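Stellis Tool Library: your questions, my answers

Do I have to live in Macedo to join?
Nope! Anyone can. I get folks driving in from Prirberg all the time, and they're very welcome.

What does it cost?
$19 a year. You can have 6 tools out at once (please don't take six drills, I will notice).

How long can I keep things?
3 weeks. Need longer? Email me before they're due and I'll almost always say yes, unless there's a waiting list.

I only need a screwdriver. Is that silly?
Not at all, I lend hand tools every day. Just tell me what kind of screw you're dealing with and I'll find you one that fits.
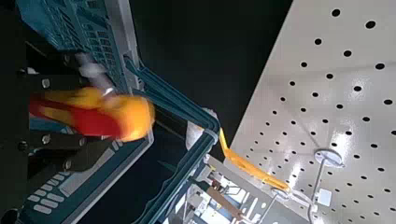
And if you're not sure, bring the old screw along in your pocket!

What if I break something?
Tell me. Normal wear is on us, but if you lose a tool we'll ask you to chip in for a new one.

Are you open all winter?
Yes, same hours until March, then we stay open later in the evenings.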